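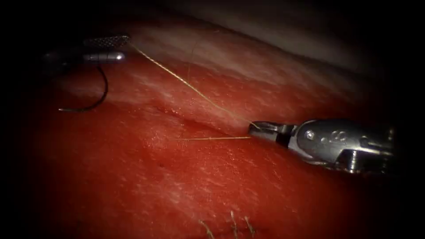 Figure 1. Needle below the left instrument, thread running to the right instrument.

4.3 Suturing practice on tissue

This section of the Drorkuvel bench guide covers needle handling and thread control. Complete section 4.2 (camera and lighting) first. Revised December 23, 2025, by Catrin Mostyn.

You will need:
Two needle drivers
One curved needle with thread attached, cut to 27 cm
Prepared tissue on the Nindov tray
Saline and a dropper
Sharps container

CAUTION: Count needles before and after each session. Do not reach into the tray while a needle is held in the jaws.

Preparing the thread

1. Check the thread for knots and frayed spots. Replace it if you find any.
2. Pick up the thread a short way behind the needle and lift it clear of the tissue.
3. Bring the second instrument in from the other side and take hold of the thread.
4. Draw the instruments apart until the slack is gone. Stop there. Pulling harder can tear the thread away from the needle. 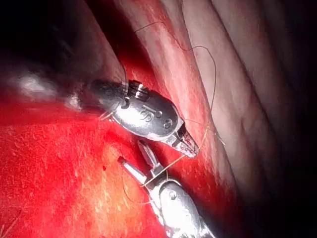 5. To pass the thread from one instrument to the other, bring the tips close together and close the receiving jaws before you open the first pair.
6. If the thread slips, let it rest on the tissue and pick it up again. Do not chase it with open jaws.

Note: Keep the tissue moist. Add saline every 30 minutes.

Approaching the tissue

7. Lower the instrument slowly with the jaws in view.
8. Hold just above the surface and check your angle before closing.
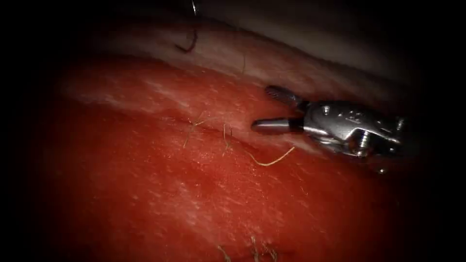
Figure 2. Jaws open over the red tissue. The pale band lies above.

9. Grip only as much tissue as you need. If the surface blanches or tears, release and move to a fresh spot.

Placing the stitch

10. Turn the needle so that its point meets the tissue squarely.
11. Follow the curve of the needle as you push. A straight push bends the needle or widens the hole.
12. Keep the loose thread out of the needle's path.
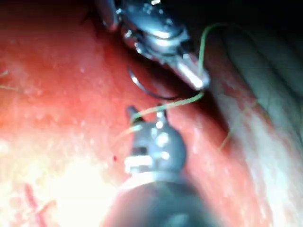 Figure 3. Curved needle at the tissue surface, with the thread passing near the lower instrument.

13. When the point comes through, grasp it behind the tip and draw it out along the same curve.

CAUTION: Discard bent needles. Do not straighten them.

For knot tying, go to section 4.4.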